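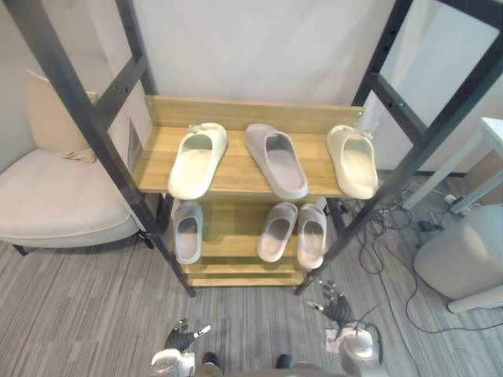 Entryway rack: how to stop the upper shelf from sagging and keep slides from sliding off the front

I have a bolt-together shoe rack from Kekach, bought for the back entry of a rental in Olliton. Square metal tubing, 2 wood shelves, listed load 179 lb in total. It holds slide sandals, and at the moment there are three on the upper shelf and three on the lower. The upper board has a raised lip along the rear edge, so nothing gets pushed off the back. My trouble is at the front: when someone bumps a post, the sandals creep forward. The upper board has also started to bow at the center under what is a very light load. Is the board in wrong, or is it the bolts? And is there a liner that grips rubber soles but can be rinsed?

Posted 8 Jun 2019 by tnorwick

gridline_b
Two separate faults, most likely.

Creep first. Put a level on the board front to back, then on the floor. If the floor falls toward the room, adjust or shim the front feet until the board reads level or tips very slightly to the rear. The lip then does its job.

For the bow, loosen every bolt half a turn, set the rack on a flat floor, press down on the top with both hands and retighten in a diagonal order. A frame tightened one side at a time pulls out of square and the board ends up carried on two corners. Check again after a week, as bolts into square tube settle. If the board is still bowed, take it off and sight along the edge. A board that is bent when off the rack has taken up moisture from underneath. Seal the bare underside and let it dry flat with weight on it.

For the liner, use ribbed shelf mat, the kind sold by the roll. Cut it 1/4 inch short of the front edge so it doesn't curl.

marl_steps
Just buy the Ludon one, mine has been fine since August. No sag.

P. Oster
Agree with gridline_b on the bolt order. I would add a flat steel brace under the center of the board, front to back, resting on the crossbars if yours has them in the right place. Blöndal sells a plain one with 4 holes. Pre-drill, and use screws shorter than the board is thick – I went through the face of mine and had to fill it.

Skip adhesive pads on the soles. They pick up grit and scratch the finish.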